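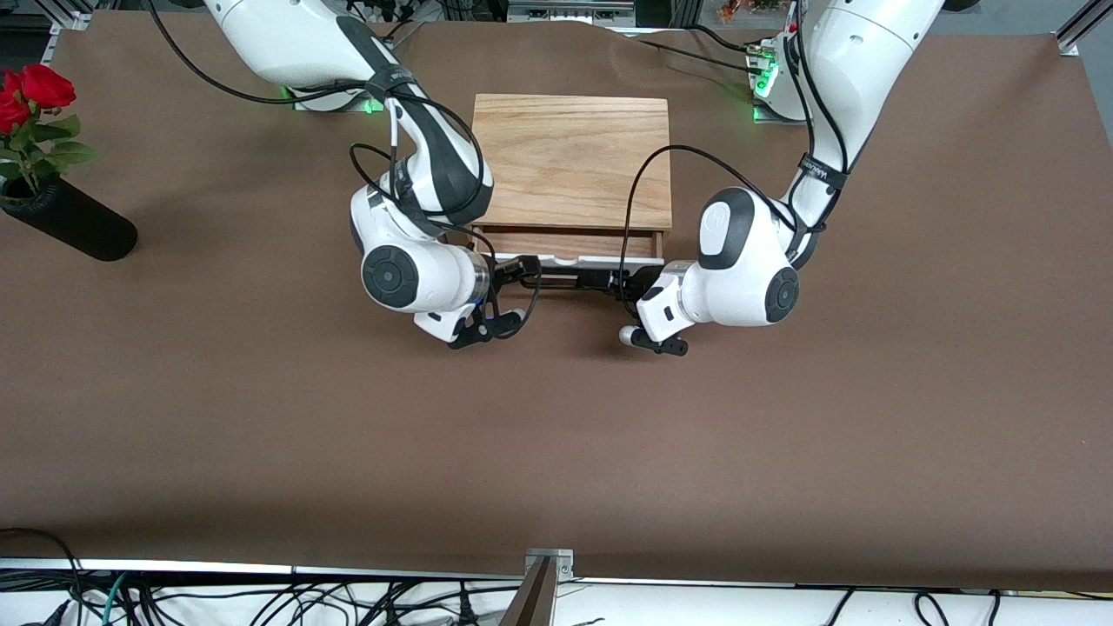

Campus News | Athletics & Recreation

Search this site Search Go

Gristar College badminton club heads to Alham

November 2022

We did it! I've been dying to share this one – our badminton club is going to the Alham Invitational, and I get to write the release because I play on the team (and because I asked first).

We earned the spot at the Memon Open, where we took 3 of our doubles matches on the last afternoon and finished second overall with 1,346 points. The field had 349 players in it, and most of them seemed to be warming up on our court. 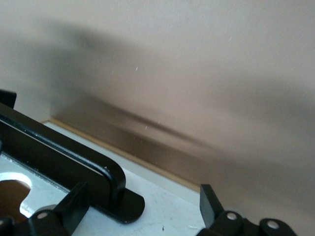

Getting to Alham isn't cheap, so Jivard Sporting Goods has kicked in $2,000 for travel and shuttles. We go through a lot of shuttles. Thank you, Jivard!

Practice is open to any student, beginners too, on weeknights in the old gym. Bring court shoes – we have rackets you can borrow. If you'd rather just watch, the bleachers are free and we love noise.

Match times will go up on the club page once Alham sends us the draw. Media questions can go to the recreation office.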